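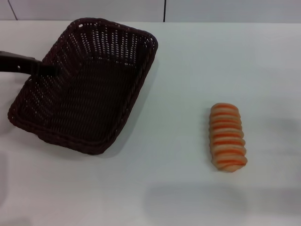

Project report: viewer votes in a TV baking contest

Our project looked at whether viewers of the baking contest Moltirel agree with its judges. We asked 50 students to watch the bread episode and rank the bakers. The form went out in February and gave us 143 usable comments.

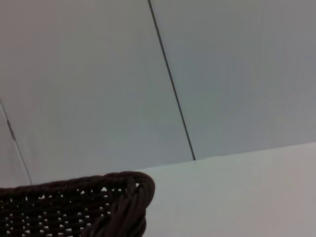 Viewers mostly ranked bakers by how the food was shown. Several wrote that a loaf looked better next to a dark woven basket with a thick rolled rim than on a bare plate. The judges talked about crumb and salt. The two rankings matched on first place only.

Comments

Gallegos: Did you ask who had seen it before?

Vojtěch Vrabec: Yes, 19 had. We left them in.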